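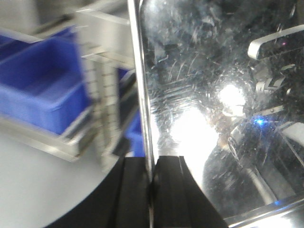 *Scratches on the clear panel*

Subject: Re: [suppers] Parsnips in the gratin, yes or no?

Hi all,

Catching up on the list after a week of being mostly covered in flour. I wanted to answer Erick properly because he asked a good question and then it got buried under the pie crust argument (which I'm staying out of, I use lard, you all know I use lard).

On Wed 8 November, Erick Mwaipopo wrote:

> Has anybody swapped parsnips for half the potatoes in the Greltlow gratin? I've got a big bag of them and my mother-in-law is coming. My worry is that it goes sweet and then mushy. Also the recipe card says 2 cups of cream and that seems like a lot for one dish. Is it a typo?

Not a typo! It really does want the full 2 cups, and if you cut it back the top layer dries out and curls up like old leaves. I tried it with one cup in June, when I was being good, and we ended up scraping off the top and eating what was underneath with a spoon. It was fine but it wasn't gratin.

Parsnips, though, yes, do it. Slice them thinner than the potatoes, as thin as you can stand to, and cut out the woody middle if they're big ones. I layer potato, parsnip, potato, parsnip and finish with potato on top so you get the proper brown edges. They do go sweet, so I pull it back with a good spoonful of sharp mustard in the cream and more black pepper than looks reasonable. Thyme is nice. Rosemary took over the whole thing when I tried it, so I'd skip that or use a tiny bit.
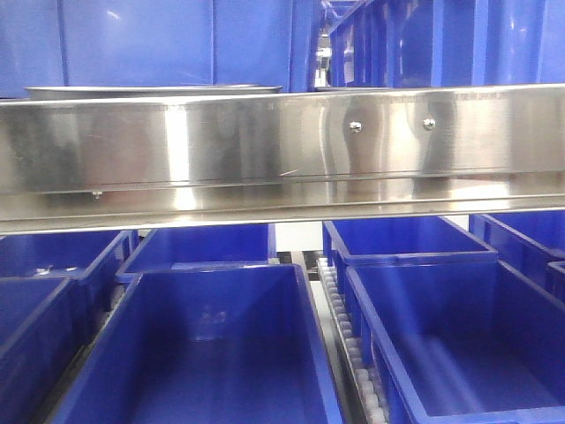 Oduor Athumani wrote back to me off-list that mustard is a mistake and what you want is horseradish, a heaping spoonful, stirred in after the cream is warm. He also says to salt the parsnips and let them sit in a colander while you do the potatoes, then pat them dry. I haven't tried the horseradish yet but I did do the salting on Sunday and I'm sold. They kept their shape all the way through, and I let that dish go a good bit past when I should have taken it out.

On cheese, the card just says "hard cheese" and leaves you to it. I use Gruyère when I'm feeling rich and a sharp white cheddar the rest of the time. Please don't use the bagged kind, it goes oily on you. Grate it yourself and put most of it between the layers and only a handful on top.
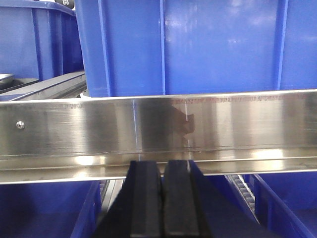
And leave it covered for the first part of the bake! I forget every single year and then I'm running around looking for foil with a half-brown gratin in the oven. Foil on at 350 until a knife slides in with no fight, then foil off and turn it up until it's bubbling at the corners. Then let it sit on the counter before you cut it. I know everyone's hungry. It'll be soup if you don't wait.

Erick, if your dish is the deep oval kind like the one from the Prodano sale, it'll feed 8 with other sides on the table. With my crowd it feeds fewer, but they're animals.

Oh, and you can put it together the night before as long as the potatoes are all the way under the cream. Any that poke out go gray. Take it out of the fridge when you turn the oven on and give it extra time under the foil.

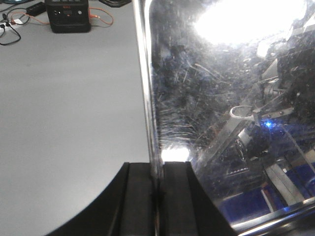
Two other things while I'm here. The card for the Biwott cranberry relish has the orange listed twice, and it's one orange total, peel and all. And if anybody still has my good mandoline from the Drirnemberg supper, I would love it back before I have to slice all these parsnips by hand.

Erick, tell us how it goes with the mother-in-law.

Bye for now,
Jo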